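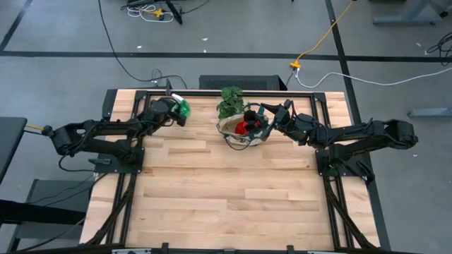 Chapter 6 takes up the material from which most stringed keyboard instruments, guitars, and violins draw their sound. A string by itself moves very little air. It must pass its motion to a larger surface, and in nearly all of the instruments treated in this book that surface is a thin plate of wood. Wood is not a uniform substance, and the student should begin by looking closely at some. In the blond hardwood strips of the table shown at the opening of the chapter, the grain is plain to see, and the color shifts from pale honey to tan between one board and another. Differences of this kind are of little concern to a furniture maker except as a matter of appearance. Differences in weight and stiffness, which the eye judges poorly, are of great concern to the maker of a soundboard, and they are the subject of the first half of the chapter.

6.1 Aims of the Chapter

After completing this chapter, the student should be able to explain why a plate of wood bends more easily in one direction than in another; describe the work done by the bridge, the ribs, and the bars; define the radiation coefficient and calculate it from measured values; and read a simple tap-tone record. Students who have not yet worked through the material on standing waves in Chapter 4 should do so before going further. The terms node, antinode, and mode are used from this point on without further definition.

6.2 Direction of the Grain

Wood is made up largely of long, narrow cells that run in the direction of the trunk. A strip cut with its length along these cells resists bending far more strongly than a strip of the same size cut across them. In spruce, the wood most often chosen for soundboards, the stiffness along the grain may be ten or more times the stiffness across it. A material whose properties depend on direction in this way is called anisotropic.

The effect on sound is direct. Waves travel faster along the grain than across it, so a disturbance that starts at the bridge does not spread in a circle. It reaches far along the grain in the time it takes to cover a short distance across. Ribs glued to the back of a piano soundboard run across the grain for this reason among others. They add stiffness in the weak direction and bring the two speeds closer together. In the guitar, the braces are set in a fan or in the form of an X, and the balance between the two directions is struck differently. Section 6.7 compares these arrangements.

6.3 Density, Stiffness, and Loudness

A good soundboard must be stiff enough to carry the load of the strings and light enough to be set in motion by them. These demands pull against each other. A thicker plate bears its load well but responds weakly, while a thin plate responds freely and may sink or crack in service.

One useful measure is the radiation coefficient, found by dividing the speed of sound in the wood by the density of the wood. A high value means that a plate of given stiffness will be light, and will therefore give up more of its energy to the air. Spruce has a high radiation coefficient. Maple, which is much denser, has a lower one and is commonly used for violin backs and sides, for bridges, and for other parts in which strength and resistance to wear count for more.

The coefficient does not account for damping. Two plates may have the same stiffness and the same density, and one may still ring longer than the other when tapped. Internal damping must be measured separately, and it tends to rise with frequency. It is affected also by moisture. A plate tested in May and again in the dry air of a heated workshop in winter will not give the same results, and a record of humidity should accompany every measurement.

6.4 The Runden Plates

Many of the worked problems in this chapter use measurements from a set of 54 spruce plates prepared by Ansel Obi and Noemi Lindgren at the Runden workshop. Each plate was cut to the same outline, weighed, and tapped at 9 marked points while hanging freely from two threads. The plates were then thinned in stages and tested again at each stage. Full tables are given in Appendix B.

Readers will notice that the plates do not fall into a neat order. Plate 30, one of the lightest in the set, has a lower first mode than several heavier plates, and its sound dies away sooner. Sadia Siddiqui discusses this plate at length in her notes to the tables, and she attributes the result to grain that slopes through the thickness of the wood. Even a small slope causes a marked loss of stiffness along the plate.

6.5 Terms Used in This Chapter

Anisotropic: having properties that differ with direction.

Bridge: the part that carries the motion of the strings to the soundboard.

Quartersawn: cut so that the growth rings stand close to upright in the face of the board.

Radiation coefficient: the speed of sound in a material divided by its density.

Tap tone: the sound given by a freely held plate when struck lightly.

6.6 Preliminary Exercise

Obtain two thin strips of softwood of equal size, one cut along the grain and the other across it. Support each strip at both ends and place the same small weight at the center. Measure how far each strip bends, and record both values. Then hold each strip lightly at a point a little less than one quarter of its length from one end, and tap it at the center with the tip of a finger. Note which strip gives the higher pitch. Keep the strips, as they will be needed again in Section 6.8.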